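Bríd Ó Ceallaigh has been to 85 children's birthday parties as the person in charge, and she says she enjoyed 17 of them. She keeps a notebook. The rest, she says, were "fine, in the way the dentist is fine."

She runs parties out of a rented hall in Trinthorpe, and she has just written a thin and mildly alarming guide for parents called The Two-Hour Limit. We met in the hall kitchen on Monday, April 23, 2018, over tea she had made and then forgotten to pour.

Her main opinion is that parties are too long. "People put two till five on the invitation," she said. "Three hours! What do they think is going to happen in the third hour? Crying happens. I've seen a father from Sivville go and sit in his car."

Her second opinion is that there are too many guests. Parents tell her 20 and mean 35, once the cousins have been remembered.
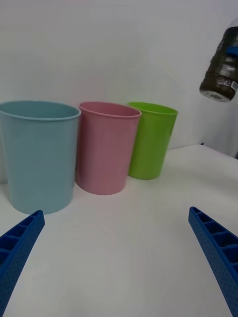

So how many children should you invite?

"The age of the child plus one. A five-year-old gets six guests. The parents hate hearing that, and the five-year-old couldn't care less."

She is softer on food than I had expected. Sandwiches will be ignored, she said, so make a few for the adults and stop there. Cake should come out at the halfway mark, while people can still sit down. She once watched a three-tier castle go untouched at a party in Mutier while the guests ate plain crackers under the table -- "very happily, I might add."

What about entertainers? She went quiet for a bit. There was a magician, known professionally as Vogler, who walked out in the middle of a trick when a girl of six explained it to the room. "He was all right," she said. "She was better."

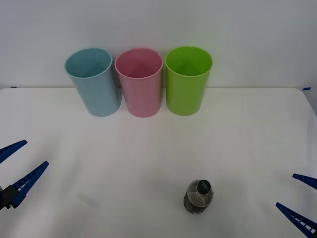 Plastic cups, lined up side by side.

Party bags she would ban outright, although she admits to packing them every weekend in May, her busiest month. "I have rent," she said.

I asked what she does for her own birthday. She goes to the movies by herself, in the afternoon, and tells her family she is at work.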